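Open Day at Vumik Draws a Crowd, Mostly for the Cake

Vumik opened its doors on 13 September 2026 to anyone in Endon curious enough to give up a Sunday afternoon for a robot arm. Visitors were promised the future of housework. They got a talk, a demonstration and a long line for coffee.

Roswitha Buschmann, who runs the company's home robotics program, spoke for 12 minutes and took questions for a good deal longer. Most were about money. A retired plumber wanted to know if the arm could do drains. It can't.

"We're working on tidying up," Buschmann said. "That's hard enough - ask anyone with kids."
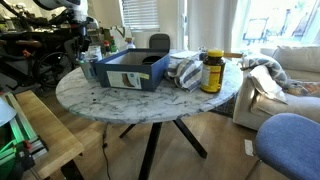
Tidying, as Vumik sees it, means picking up whatever people leave lying around and putting it where it belongs. The company prefers to work in furnished rooms, with a sofa and a rug, and it doesn't go easy on the machine. A shoebox without its lid is one sort of challenge, and a crumpled striped cloth next to a big amber bottle is quite another. Several parents in the audience said they had tables just like it and would be happy to lend them out.

Almost 380 people signed the guest book. The next open day is planned for October, with more chairs.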